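机器人抓取实验课程讲义
第六单元 末端执行器的比较试验:箱内拣取

目录
一、本单元目的
二、预备知识
三、试验装置
四、物品的选择与分类
五、试验步骤
六、记录与判定
七、相机与控制参数
八、数据整理
九、报告要求
十、思考与练习

一、本单元目的

本单元承接第五单元“夹持力与摩擦”,要求学员在同一机械臂、同一料箱和同一组物品的条件下,对不同末端执行器的拣取表现进行比较,并能够依据记录说明差异产生的原因。完成本单元后,学员应能独立拟定一份比较试验方案,按规程执行,并写出可供他人复核的试验报告。

本单元共安排讲授一次、实验两次。未通过第二单元安全考核的学员不得进入实验区,可先行完成预备知识部分的习题。

二、预备知识

(一)末端执行器的几种形式

课程使用的末端执行器分为三种,均由实验室统一编号保管。

平行两指夹爪(Fenau型):两指作平行开合运动,指面间距与电机位置呈线性关系,便于标定。对侧壁平整、宽度在开口范围以内的物体,定位误差的容许量较大。

连杆式欠驱动夹爪(Evano型):由连杆带动指节,接触物体后指节可继续转动,形成包络。对圆形、环形以及外形不规则的物体较为有利,但指尖轨迹为弧线,贴近箱底抓取时须对高度作补偿。

吸附式执行器(Ollska型):依靠负压吸持。对无孔的光滑表面效果稳定,对网状、镂空或多孔材料原则上不适用,本单元仅作对照。

(二)箱内拣取与台面拣取的区别

台面拣取时,夹爪可以从较大的角度范围接近物体。箱内拣取受四周箱壁限制,接近方向、腕部姿态和手指张开宽度须同时满足避碰条件。物体靠近箱壁或落入箱角时,可行的抓取姿态明显减少,部分姿态虽在几何上成立,却因腕部或线缆与箱沿干涉而无法执行。

规划时应将夹爪、腕部连接件和外露线缆作为一个整体建立碰撞模型。只对手指建模的做法在往届报告中多次出现,导致规划结果与实际执行不符,本届不再接受。

(三)成功率的含义

抓取成功率是成功次数与有效尝试次数之比。尝试次数较少时,该比值的波动很大,不宜直接据以判定优劣。学员应在报告中同时给出次数和置信区间,区间计算方法见第三单元附录。

三、试验装置

试验装置由机械臂、料箱、固定相机、控制计算机和示教器组成。料箱为灰色金属箱,两只相邻放置,接合处以夹具固定。金属箱壁不得垫衬其他材料,以免改变物体与箱壁的接触条件。

机械臂的控制程序为课程自编的Khaemba软件包,其中包括运动规划、夹爪驱动和日志三个模块。学员只需修改配置文件中的末端执行器编号、工具中心点和负载参数,不得改动限速与限力部分。

开始试验前,应依次确认下列各项:

1. 料箱夹具已锁紧,用手推动箱沿时两箱无相对位移。
2. 腕部线缆留有余量,腕关节在规划范围内转动时线缆不受拉。
3. 示教器处于操作员伸手可及之处,急停按钮复位正常。
4. 相机画面包含料箱四角,箱内无操作人员的工具。
5. 末端执行器编号与配置文件一致。

第5项由两名学员分别核对并签字。更换执行器后沿用旧的工具中心点,是箱底碰撞的主要原因。

四、物品的选择与分类

试验物品应当覆盖不同的几何形状和表面性质。本课程的物品库按下列四类编排,每轮试验至少从其中三类各取一件:

甲类:块状刚性物体,具有可供夹持的相对侧面。
乙类:环状或串珠状物体,各段之间可能发生相对运动。
丙类:柔性或网状物体,外形随接触而改变。
丁类:浅容器及盘碗类物体,主要夹持部位为边沿。

丙类与丁类可以叠放,用以考察执行器在目标与支承物相互接触时的表现。叠放时须在记录表中注明目标物为何者。目标为丙类而将丁类物体一并提起的,按“连带抓取”记录,不计为成功。
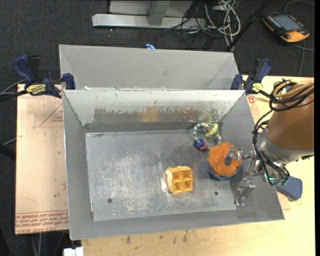
Akash Nishad对这一分类提出了不同意见:网状物堆在碗里的时候,丙类和丁类的界线已经没有多大意义,夹爪先碰到的是网,真正受力的可能是碗沿,只看最后提起了什么,会把两种完全不同的接触过程记成同一个结果。他建议在记录表中增加“首次接触物”一栏,并由固定相机的录像逐次核定。

课程组采纳了上述建议。自本届起,记录表增设“首次接触物”一栏,填写物品编号。录像中不能辨认的,填“不明”,不得推测。原有的“连带抓取”判定保持不变。

物品靠近箱壁时,还应记录其所处区域。箱底分为中央区、沿壁区和箱角区。物体投影跨越两个区域的,以投影面积较大者为准;难以判别的,归入限制较多的一区。

五、试验步骤

(一)标定

安装执行器后,先执行手眼标定,再执行工具中心点标定。标定板置于箱底中央,机械臂依次到达11个预设位姿。重投影误差超过实验室公布的限值时,应重新标定,不得以删去个别位姿的方式使误差达标。

金属箱壁和箱底有反光,可能影响标定板角点的提取。出现角点缺失时,应首先调整照明方向,其次调整曝光时间。

(二)放置

按照抽签所得的放置表将物品放入箱内。放置时机械臂应退回待机位,操作员通过示教器锁定运动后,方可由另一名学员将手伸入箱内。放置完毕,两人口头确认,再行解锁。

各执行器须使用同一份放置表。物品姿态允许有小幅偏差,但所在区域和叠放关系必须与放置表一致。

(三)执行

每种执行器进行200次尝试,分为若干组完成,组间更换执行器的顺序由放置表规定。不得连续做完一种执行器后再做另一种,否则照明变化、指面磨损等因素将与执行器差异混在一起。

每次尝试包括接近、闭合、提起、保持和释放五个阶段。提起高度应使物体最低点高于箱沿,保持时间由程序控制,操作员不得手动提前释放。

(四)中止

发生下列情形之一,操作员应立即按下急停:

腕部或线缆与箱壁接触;
物品卡在手指与箱壁之间;
料箱发生移动;
任何人员进入机械臂的工作范围。

中止的尝试应保留日志,并在记录表中写明原因。恢复运行须经指导教师同意。

六、记录与判定

每次尝试记录下列内容:序号、执行器编号、物品编号、区域、叠放关系、首次接触物、结果、备注。结果一栏只能填写以下六种之一:

成功:目标物被单独提起,并保持至规定时间。
滑落:目标物离开箱底后脱落。
未夹住:手指闭合后目标物未离开箱底。
连带抓取:目标物与其他物品一并被提起。
规划失败:程序未给出可行姿态。
中止:依照第五部分第(四)项停止。

规划失败计入有效尝试。往届有学员将其剔除,理由是夹爪并未动作。但规划能否给出可行姿态,与执行器的外形尺寸直接相关,剔除后会高估体积较大的执行器。中止是否计入,视原因而定:由执行器或线缆引起的计入,由人员或外部设备引起的不计入。

串珠状物体在提起过程中可能发生摆动。只要未脱离手指,即不影响成功的判定,摆动情况可写入备注。

七、相机与控制参数

固定相机用于录像和结果复核,不参与闭环控制。其安装位置在全部试验中保持不变。若因故移动,应重新标定外参,并在日志中注明移动前后的尝试序号。

箱内的遮挡主要来自箱壁和机械臂本身。手指伸向靠近机械臂一侧的箱角时,腕部可能挡住部分箱底。学员应在试验前以空抓动作检查各区域的可见情况,并将遮挡严重的位置标在箱底示意图上。这些位置的“首次接触物”一栏较多出现“不明”,分析时应单独列出。

控制参数方面,接近速度和闭合速度由配置文件给定,三种执行器采用同一接近速度。夹持力按物品类别设定:甲类采用标准值,丙类采用低值,乙类和丁类先以低值试抓,滑落比例过高时可提高一级。参数一经提高,该类物品此前的各次尝试须全部重做。

欠驱动夹爪在箱角区工作时,下侧指节可能先于上侧指节触及箱底或箱壁。此时电机电流升高,程序可能误判为已经夹住物体。应将电流曲线与指节角度一并检查,仅凭电流阈值作出的判定不予认可。

八、数据整理

原始记录表与程序日志应逐条对应。序号不一致时,以日志时间为准修正记录表,并保留修正痕迹。

以下为记录汇总的书写格式,数据取自课程组的预试验:

执行器:Evano型
尝试次数:200
成功:153
其他结果合计(含滑落、未夹住、连带抓取与规划失败):47
其中箱角区:41

此例中,未成功的尝试绝大部分集中在箱角区。若只报告总成功率,读者无从得知这一分布,也就无法判断改进应当着眼于手指、腕部姿态还是规划算法。因此,学员除给出总表外,必须按区域和物品类别分别列表。

比较两种执行器时,宜以放置表中的同一行作为配对单位,采用配对检验。将两组结果视为相互独立的样本,会损失由同一放置条件带来的信息。检验方法可选用麦克尼马尔检验,计算过程应完整写出。

九、报告要求

报告以小组为单位提交,正文包括目的、装置与参数、放置表、结果、讨论五部分。结果部分应附分区表和分类表。讨论部分应至少对两次未成功的尝试作逐阶段分析,并引用对应的日志片段和录像时刻。

报告中的照片应能显示执行器与物品的相对位置。不得对照片作改变内容的处理,可以裁切和调整亮度。

各组的原始数据随报告一并提交。缺少原始数据的报告予以退回,补交期限由指导教师另行通知。

十、思考与练习

1. 设目标物紧靠箱壁,平行两指夹爪的一指须插入物体与箱壁之间。试推导所需最小间隙与指厚、定位误差之间的关系。

2. 欠驱动夹爪的指尖沿弧线运动。试给出贴近箱底抓取时工具中心点高度的补偿公式,并说明各量的测量方法。

3. 网状物体置于碗状物体之内,目标为网状物体。试设计一种能够减少连带抓取的接近策略,并说明其对相机视角的要求。

4. 若允许先将箱角区的物体推至中央区再行抓取,第六部分的结果分类应作何修改?推动过程中其他物品发生移动的,应如何记录?

5. 试说明为何提高夹持力后须重做该类物品的全部尝试,并讨论在机时不足的情况下可以接受的替代方案。

第1题和第2题在下次实验前交至实验室信箱,其余各题并入小组报告。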